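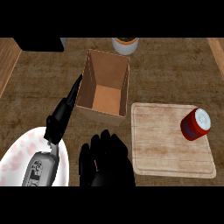 Regional Fleet Notes
September 8, 2025

Hamden Regional to retire its older turboprops by February

Hamden Regional has confirmed that it will withdraw the last of its 50-seat turboprops at the end of February and operate a single-type fleet from that point. The carrier will then have 14 aircraft in service, with one further airframe held as a maintenance spare.

The decision follows a review of route costs begun last year. The older aircraft were found to be spending too long on the ground between heavy checks, and the supply of overhauled propeller parts had become uncertain. The lessor, Nirnidine Aviation Leasing, has agreed to take back the aircraft in stages and will store them at Flellalar until new operators are found or the airframes are sold for parts.

Members should note the effect on thinner routes. The Flellalar service, which at present has three daily rotations, will be reduced to two on the larger type. Total seats offered each week on the route will rise slightly to 1,557, but the midday departure will be lost. Business travellers have already raised this point with the airport authority, and the carrier has undertaken to look at the timetable again before the summer season.

Crew training is under way. Roughly 200 pilots and cabin staff require conversion or refresher courses, and simulator time has been booked through Pan Flight Training. The carrier expects no compulsory redundancies. Engineering staff licensed only on the retiring type will be offered a 15-week course leading to approval on the remaining one.

The association has asked for sight of the revised winter timetable and of the arrangements for passengers holding bookings on withdrawn flights. Both will be circulated to member airports on receipt. Comments on the Flellalar reductions should be sent to the secretariat in writing.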